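ok planner thread, mostly so I remember what I changed. Tadar (our grasp planner) kept stalling in sim whenever the wrist cam got close to anything with a big flat face. Spent all of March blaming the controller. wasn't the controller

it was the depth filter. Jelwood ships with a smoothing window of 15 and I'd never touched it. Dropped it to 4, edges came back, the approach vector stopped wandering
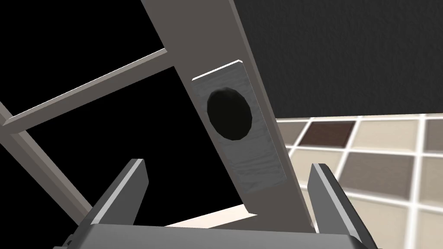 second thing - the IK seed. We were seeding from the home pose every single replan, so the arm would flip its elbow for no reason. Now it seeds from the last commanded joint state and falls back to home only if that fails. Should of done it ages ago

replans capped at 10 per approach. Logs are a lot more readable and the favourite failure mode (infinite dithering) at least ends

texture randomisation still on for the lot. Plain surfaces give the feature tracker basically nothing to hold on to, fancy stone gives it too much. Weighting by patch contrast for now, bit of a hack

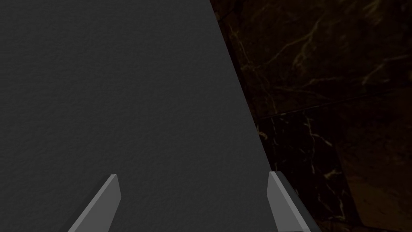
Fedir Kovalchuk: did you try freezing the tracker for the last bit of the approach and going on joint encoders only? we did that in Shevchuk and the jitter mostly went away

@Fedir not yet, the handover scared me. Will try it tonight behind a flag. Got roughly 3000 episodes queued and I'm not throwing them out lol

branch is depth-window-fix, config lives in the Jendia repo, pls dont merge it yet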